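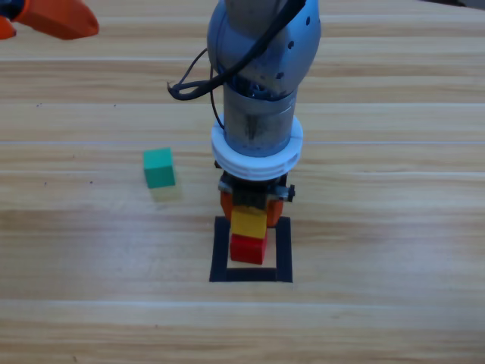

Page 7 of 7

**Thread: Center arm faults out while stacking, cable snag?**

**flestthorpe_bench** wrote:
Update on the stacking cell. The center arm stopped with a wrist fault again on 2018-01-12, at cycle 1,251. Yellow was going onto red inside the tape square. Fingers stayed closed and the wrist would not turn. The other arm kept running until I hit the stop. I still think it's the black cable. It hangs in a coil beside the wrist, and I think it pulls tight on the rotation.

**gearlash** wrote:
I don't buy the cable. Look at the grime or wear marks on the wrist cylinder. I'd pull the cover and check the gears first. Ours at Orport did the same thing at 2,732 cycles and it was a chipped tooth.

**kirance_user** wrote:
Could be either one. My bigger worry is that the second arm kept moving. A fault on one should stop both. Are they on the same safety circuit?

**flestthorpe_bench** wrote:
No, separate controllers. The stop button cuts both but a fault only stops its own arm. It's been that way since August.

**kirance_user** wrote:
Then fix that before you touch the wrist. Keep hands out of there until it's done.

**gearlash** wrote:
Agree with that part. Still say gears.

**flestthorpe_bench** wrote:
OK. Cell is locked out. I'll wire the fault outputs together, then clip the cable up higher and run 1,000 cycles with no blocks. If it faults again I'll open the wrist.

**ciobanu_fan** wrote:
Log the motor current while you do it. A snag should show up at the same wrist angle every time.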